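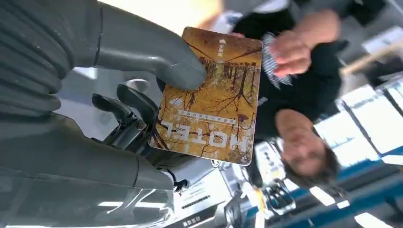 The ferry to Drokport was leaving at six in the morning, and my father was already sitting in the kitchen at three. He had his coat on. I could see the light under the door and I smelled the coffee, so I got up also.

"You should sleep," he told me.

"You should sleep too," I said, and I sat down across from him.

On the table he had put the box with my mother's recipes, the bread knife wrapped in a towel, and the letter from the Canden Housing Office. The letter was four months old. He had read it so many times that the paper became soft at the folds, like cloth. It said that the building on Bodano Street would be emptied before the end of May and that every family would receive a new apartment in Drokport, on the other side of the bay. It was signed with a stamp. Under the stamp there was our number, 679.

"They gave us a number that is not even pretty," my father said.

I did not know what is a pretty number, but I agreed with him.

He lived in that kitchen for most of his life. When I was small, the window looked at the yard of the Romaniuk bakery, and at night the bakers came outside in their white trousers to smoke. My mother used to lower a basket on a rope, with coins in it, and they filled it with the rolls that came out crooked. The bakery closed when I was eleven. Later the yard belonged to a store for tires, and later to no one, and a tree began to grow there from a crack beside the wall. My father watched this tree every year. He did not know its name. He called it "the tenant."

"Did you water the tenant?" I asked, because I wanted him to smile.

"Yesterday," he said. "Two buckets."

We drank the coffee. It was too strong, as always when he made it. Outside it was raining a little, and the rain was making a noise on the tin roof of the old ovens.

At half past four he stood up and started to walk through the rooms. I followed him with the flashlight, although the electricity still worked. I think we both felt that it was not polite to turn on the big lamps. In the bedroom there was a pale square on the wall where the wardrobe had been. In the hall there were pencil lines on the door frame, with my age next to each one. At nine I had grown very much. At ten I had grown nearly nothing, and my mother had written beside it, "Eats only potatoes."

My father touched this line with his thumb.

"I wanted to take the frame with us," he said. "I went to ask if it is allowed."

"What did they answer?"

"That it is part of the building." He put his hand back in his pocket. "I told them, the building will be broken in pieces anyway. The young lady was very kind. She looked in the rules for a long time. Then she said again that it is part of the building."

I gave him the flashlight and went to the kitchen. I unwrapped the bread knife from the towel. It was a good knife, with long teeth, and my mother had cut with it maybe every loaf that we ate in that house. I came back and I knelt down on the floor.

"What are you doing?" my father asked.

"Hold the light lower, please."

The wood was old and dry. It took me much longer than I expected, and my wrist was hurting. I cut below the first line, the one from when I was two years old, and then I had to stand up and cut above the last one. The nails at the back made a terrible sound when I pulled. My father looked toward the stairs like a boy who steals apples. But he held the light, and when the piece began to come away from the wall, he put his other hand under it.

It was longer than I thought. It did not fit in any of our bags. Finally he opened his coat and put it inside, against his chest, and buttoned the coat over it. The top came out beside his ear.

"Can you walk like this?" I asked.

"I can walk," he said. "I cannot sit."

So he stood. He stood in the kitchen while I washed the cups, and he stood at the tram stop in the rain, very straight, like a soldier from another century. On the ferry there were many free benches. A woman with a child moved her bags to make a place for him, and he thanked her and said that his back preferred it this way.

The child looked at the wood beside his ear.

"What is it?" the child asked.

My father thought about it. The engine started under our feet and the lights of Canden began to move slowly to the left.

"How old are you?" he said.

"Six."

He opened two buttons of his coat and bent his knees a little, and with his finger he searched along the pencil lines until he found the right one.

"Come closer," he said to the child. "Stand straight. No shoes."

The child looked at the mother. The mother looked at me. Then she bent down and began to untie the laces.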